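April, 4:10 pm — block picking, wrist camera, second batch

Réjean Friesen wants 300 more demonstrations before we retrain. I said fine, but I'd like it written down that I don't think volume is our problem. The Pament policy already gets to the block. It falls apart at the grasp, and we keep feeding it more of the approach.

Changed 2 things on the Whiteley cell this morning: slower close on the gripper, and the recorder now starts before the arm leaves home. Réjean thinks the slower close will fix the labels. Maybe. The Seteck export still drops the force channel if you pause a take, so don't pause takes.

Went through part of last night's set by eye. Labels say "clean grasp" far too often for my taste. Whoever is tagging from the overhead view alone, please stop — check the wrist view too, even if it takes twice as long.

My complaint about the wrist view is that it teaches the wrong thing at close range. Once the fingers are in, there is very little left for the model to reason about. The big red block takes up the middle, the finger is a dark smear across its lower left end, and the pale highlight toward the upper right eats whatever edge we hoped it would learn. Then there's a second, smaller red block over by the blue bin, next to a purple one, and I don't trust the Solau color mask to keep the two reds apart. Running it on 2 held-out takes before I agree to any retraining. 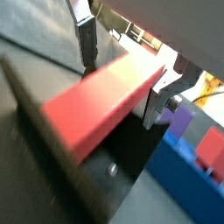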